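拉链这件小事

Rusow的软件组在二楼,电梯坏了,走楼梯。晚上九点还亮着灯。Mawuli Quansah蹲在椅子上看日志,真的是蹲,鞋脱在一边。屏幕上滚的是力矩曲线,绿的那条一直在抖。

“又是它。”他说。指的是规划器。

先交代背景。Rusow做的是操作软件,不造机械臂,也不造夹爪,别人的硬件拿过来,他们往里灌脑子。过去这一年,组里大半的精力砸在一个内部代号叫Skeltumine的东西上:一套处理软物体的控制栈。布、包、带子、拉链。凡是一捏就变形的,都归它管。

硬的东西好办。杯子就是杯子,抓之前什么形状,抓之后还是什么形状。模型一套,位姿一估,完事。软的不行。你碰它一下,它就变成另一个东西了。Quansah管这个叫“状态跑了”,组里的人现在都这么说,状态又跑了,状态跑哪去了,诸如此类。

二月份我第一次去的时候,他们还在吵一个很基础的问题:要不要给布料建模。

一派说要。有限元也好,质点弹簧也好,总得有个东西能往前推两步,不然规划器拿什么规划。另一派觉得是浪费时间,仿真里的布和桌上的布根本是两种材料,调参数调到天亮也对不上。Quansah属于后一派,但他又不肯完全丢掉模型。折中的办法写在白板上,字很丑,大意是:只对关心的那一小块建模。拉拉链,就只管拉链那条线。其余的布,爱怎么皱怎么皱。

听起来像偷懒。他承认有一点。

具体做法是这样。感知模块叫Flanagan,名字怎么来的没人说得清,反正代码仓库第一天就叫这个。它从手腕相机的图里抠出一条曲线,拉链的中线,再在曲线上标一个点,拉头。就这两样。曲线用样条表示,控制点4个,多了没用,多了反而会跟着噪声乱扭。拉头的点带一个置信度,置信度掉下来,控制器就减速,再掉,就停。

“我们以前输出一整张分割图,”Quansah说,“漂亮,做汇报特别漂亮。下游根本用不上。”

下游要的是方向。往哪拉,拉多大力,什么时候换手。一张五颜六色的图回答不了这些,一条带切线的曲线可以。砍掉分割图那天推理时间直接下来了,具体数字他不让写,说写了会被客户追着问。

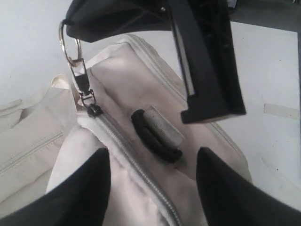 难点在遮挡。手腕相机离得近,手指本身就占掉视野一大块,越往下伸挡得越多。偏偏最要紧的那几厘米总在指尖附近。人拉拉链的时候其实也不怎么看,靠手感。机器没有那么好的手感,至少他们手上这套没有,只有关节电流反推出来的一个力,噪得要命。

所以Flanagan后来加了记忆。曲线不是每一帧重新算,是从上一帧往前推,再用新图像修正。看不见的那段,靠推。推的时间越长,不确定性越大,曲线两边就撑开一条带子,像河水漫出来。规划器看到带子太宽,会主动把手抬起来一点,重新看一眼。

这个“抬手看一眼”的动作争议很大。慢。客户最讨厌慢。有人提过干脆去掉,赌一把,推到底。试了一个下午,布卡进了链牙,两次,第二次拽了二十分钟才弄出来。之后就没人再提了。

再说拉链旁边的那些零碎。挂扣、圆环、提手。金属件反光,在图里是一小块过曝的白,位置还会随角度跳。早期版本老把圆环认成拉头,理由也充分,都是小的、挂在边上的。改法很土,加了一条几何约束:拉头必须在曲线上。离曲线远的,再亮也不理。Quansah说这条约束一共不到十行代码,比前面三个月训的东西都管用,说的时候表情有点复杂。

浅色布是另一个麻烦。拉链和布一个色,灯一打,纹理全没了,链牙和走线混在一起。缝线也是直的,也是细细一条,凭什么它不是拉链?网络确实在这上面栽过跟头。有一阵子它特别喜欢包侧面的缝线,一上来就往那边去,非常自信,置信度顶满。组里专门开了个文件夹收这种样本,攒到400张的时候重新训了一轮,好了很多。没全好。

控制这一层反而安静。负责人话少,我问三句他答一句。大概意思是:底层跑阻抗控制,沿切线方向硬,垂直方向软。布要往旁边跑就让它跑,别跟它较劲。力超过阈值先松一点,不是马上停,松一点再试,角度稍微偏一偏。这套松—偏—试的小循环是他看自己女儿拉书包学来的。就说了这么多,然后戴上耳机。

真正让Quansah睡不着的是中间那层,规划器,Vultero。

Vultero的活是把一件大事拆成小动作。按住哪里,捏哪里,先后顺序。问题是它想得太多。最初的版本每走一步就把后面所有可能展开一遍,机械臂在包上方悬着,悬着,像忘了自己要干嘛。参观的人以为死机了。后来限制了展开深度,只看2步,手是动起来了,新毛病也来了:短视。先捏了拉头,才发现没人按住布。于是放开,去按布,按住了,又没手捏拉头。一个来回接一个来回。

解决到一半。现在的办法是给每个动作挂上“前提”,捏之前布必须绷着,绷着之前另一只手必须到位。老派的符号规划,教科书里的东西,九十年代的人看了会觉得亲切。学习的部分只负责填参数,按哪个点,用多大力。年轻同事不太服气,觉得应该端到端一把梭。Quansah不反对他们试,分了一台机器出来给他们试,结果还在路上。

我问他,日志里那条一直抖的绿线到底怎么回事。

他把椅子转过来。编号3914的那次运行,他从下午看到现在。前半段一切正常,曲线稳,拉头稳,到后半段Vultero突然开始换主意,每隔几帧换一次,按这里,不对,按那里。两个候选点的打分几乎一样,噪声一晃,谁高谁低就翻过来。手跟着抖,力矩跟着抖。

“加个滞回就行了吧?”旁边有人插嘴。

加过了。加大了就不抖,可是真该换的时候也不换了。死守着一个错的点。这个参数他调了一周,白天调晚上调,总有一个场景过不去。他现在怀疑问题不在规划器,在更上游,Flanagan给的不确定性太乐观,带子画窄了,规划器才会以为那两个点都靠的住。

说到这他又蹲回去了。

工具这块也得提一句,因为组里每个人都提。他们自己写了一个回放器,能把图像、曲线、力、规划器当时的打分全部对齐到同一条时间轴上,拖着看。界面难看,按钮挤在一起,有两个按钮没接任何功能,也一直没删。可所有人一整天都开着它。新人来的头一个任务不是写代码,是看回放,看满一周,每次失败写一句话原因。写“没抓住”不算,得写为什么没抓住。

这些一句话攒起来成了一张表,表又成了排优先级的依据。开会吵不动的时候就翻表。哪类失败多修哪类,谁嗓门大都没用。有意思的是排在前面的很少是算法问题。时间戳没对齐,标定漂了,线缆拖着手腕往一边偏。标定这事尤其烦,偏一点点在硬物体上看不出来,换成拉链,偏一点就捏空。后来每次开机自动跑一遍标定检查,早上要多等一会儿,大家趁机去冲咖啡。

客户那边想要的更多。不只拉开,还要往里装东西,再拉上。装完以后包鼓起来,曲线弯的方向都变了,之前学的东西要重来一大半。合同上写没写我没看到,Quansah也没正面回答,只说在排了,在排了。

快十一点,有人叫了炒面上来。他没吃,把回放器往后拖了几秒,盯着那两个候选点来回跳。然后把带子的宽度手动改大,重新跑一遍规划。绿线平了一段。

又抖起来了。晚一些,但还是抖。

“往后挪了,”他说,伸手去够那盒凉掉的面,“说明找对地方了,大概。”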